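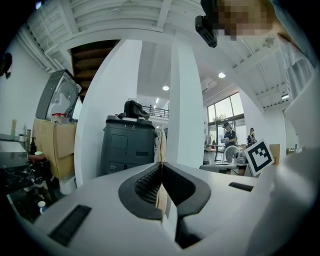 Volume 14, page 267

The Plarnden Public Library will extend its home delivery service to the villages along the Fliston road next May, the head of its outreach department said in an interview on October 28, 2018. The service now reaches 621 households, most of them in Plarnden itself and in the harbor district of Ultulport.

"We were set up to serve people who could no longer manage the stairs," the department head said. "The requests we receive today come from a much wider group, including parents with newborns and people who work nights at the port."

Borrowers choose titles by telephone or on a paper form, and a driver brings them every second Thursday. Large-print novels remain the most requested items, followed by local history and cookbooks. The department head noted that nearly 1,000 items are out on loan through the service in a normal month, and that losses have been low.

Asked about the cost, the department head said that the Tetteh Foundation had agreed to pay for fuel and a second driver for two years. The library will cover the rest from its regular budget. "We have not been promised anything after that, and we have told the villages so," she said.

The Fliston route has been discussed before. A trial was dropped when the bridge closed for repairs, and borrowers there were asked to use the branch in Ultulport. Some did, although the bus connection is poor – the last return leaves before the branch closes.

The department head also spoke about selection. Many readers ask staff to choose for them, and a card is kept for each household listing what has been sent. "A reader who has had the same mystery three times will let us know," she said.

Residents of the Fliston villages may register at either branch or by mail. Forms will be available at both service desks from the first week of the new year.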